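Davoud Vahidi has spent two years teaching a surgical robot to sew, and most of that time went on thread. "The needle is easy. It's stiff, it stays where you left it," he says. "Thread does what it likes."

His group at Udedton trained the system on 324 recorded sutures, then tested it on 47 more. The method scores the tension in the strand before each pull — too little and the robot waits.

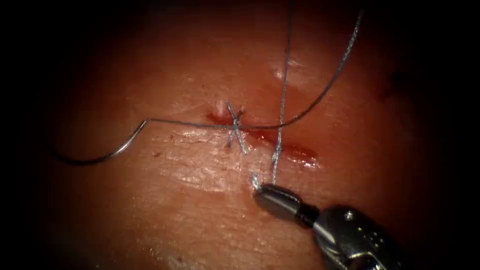 A needle driver holds a strand taut beside a finished stitch.

Sepehr Heydari, who wrote the tension model, says an earlier version needed 300 more recordings and still snagged. "We were asking it to learn the knot. Now it learns the pull."

Vahidi wants to try deeper wounds next. The code goes to partners at Dostcombe in February.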